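Prullel small-laundry set: data card

Revision of 15th September. Replaces the earlier text file shipped with the Skarna release.

Summary

Prullel is a set of 380 recordings of small laundry being hung on and taken off a clip hanger. The hanger is suspended from a freestanding wooden rack on a white work surface, with a basket to one side. The items are mostly socks. This card covers the objects, the layout of the surface, the item categories and the known problems. File formats and loading code are in the Tokarz package.

Setup

Rack: light wood, one horizontal round rod between two posts, shallow rectangular base. It stands toward the back of the surface. The posts are not adjusted between recordings.

Clip hanger: white, hung from the rod by its hook. Clips are attached around the rim in mixed colors. Clip color carries no meaning and is not annotated. Clips were moved along the rim during maintenance, so their order differs across the set.

Basket: white plastic, left of the rack.

Second hanger: some recordings also have an ordinary hanger on the rod with a sheer white textile on it. The textile is labeled "background_item" and is never a target.

Item categories

sock_patterned: argyle or other all-over pattern
sock_plain: one color over most of the length
sock_banded: plain foot, stripes or a contrasting band at the upper end
cloth_small: handkerchiefs and face cloths
background_item: anything on the rack that is not a target

A sock with a small mark or logo on an otherwise plain body is sock_plain. Black socks of different lengths share one category; use the length field to separate them. Pairing is recorded in pair_id where both socks are in the set. Single socks have pair_id set to null.

Tasks

hang: item starts in the basket and ends on a clip
remove: item starts on a clip and ends in the basket

Each recording contains one task and at most 6 target items. Items already on the hanger at the start are listed in initial_state. They may be touched or pushed aside but are not scored unless they fall.

Annotation

Each item has a start time, an end time, a category and a result. Result is one of held, slipped, dropped, not_attempted. "Held" means the item stayed on its clip for 10 seconds after release. "Slipped" means it moved in the clip but stayed up. Two annotators labeled every recording. Disagreements on result were settled by a second viewing at the Vendholm site, and the original labels are kept in labels_raw.

Known problems

Dark socks overlap on the hanger and their outlines merge. Category labels for these were checked against the item list, so they are more reliable than the outlines.

Long socks can reach the rack base and bend over it. Length estimated from such a recording will be short. Use the measured value in items.csv.

The hanger turns on its hook. Clip positions are given relative to the hook and have to be recomputed after each turn.

The basket is often partly covered. Do not use basket contents as a count of remaining items.

Changes in this revision

Category sock_banded split off from sock_patterned. Field length added. 2 duplicate recordings removed; their numbers are not reused.

Reference views
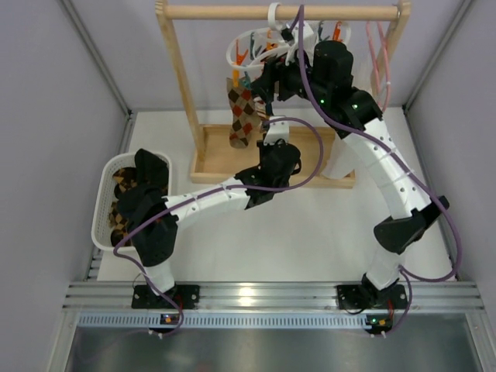
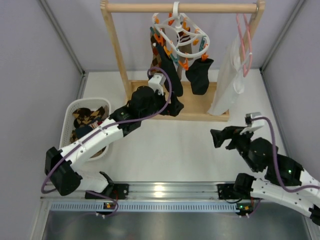
Fig. 1. Rack and clip hanger with an argyle sock on the hanger, both views.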